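Lab Visit: Basin Wiping at the Wendmont Site, September 2018
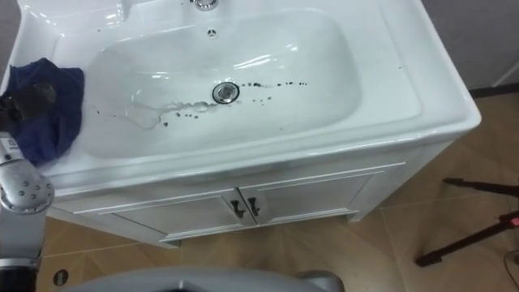
Basin station, arm with the cloth at the left rim.

The group under Shaohua Cai studies how a robot learns to wipe curved surfaces from recorded human motions. The method, which they call Flindale, splits each wipe into short segments and picks the next one from a head camera view of the basin. Earlier work used a flat tray.

Glossy porcelain is the hard case. Highlights on the inner walls and front rim can be scored as residue, and the chrome drain adds more. Dark spots on the basin floor are easier to detect than the faint smear left of the drain.

The training set holds 514 wipes. Evaluation uses 60 runs over six soil patterns, and a run ends after three passes. Cai's staff score residual area by hand from stills. They consider the built-in estimate unreliable near the overflow hole.

We asked about contact force. It is capped in the controller and is not learned. A comparison with the older Jisham planner was still being scored, and we were given no figures for it.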